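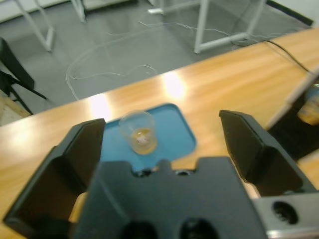 Vishwakarma asked whether capsule machines in the shared room could be set to a shorter pour, as the glasses now supplied are smaller than the old mugs. Dornmont confirmed that they can. The new rules for the Garkatcombe break room take effect in May.

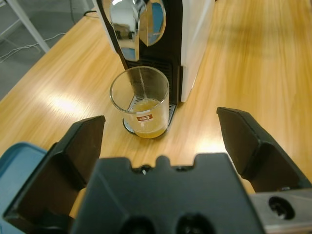

A thin pale stream running into a clear glass on the drip tray.

The machine stays on the wooden table. Users should put the glass on the grate before starting a pour and return it to a tray afterward. The room is stocked with 400 capsules, and the tank is to be refilled at 15:00. Orders for more capsules go through Dikia. 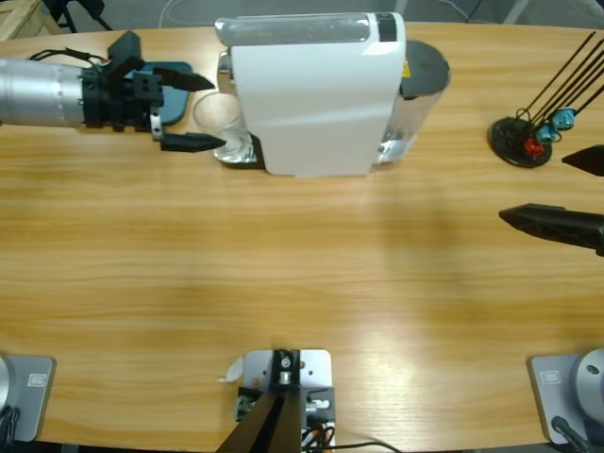 White capsule machine with the glass under its spout.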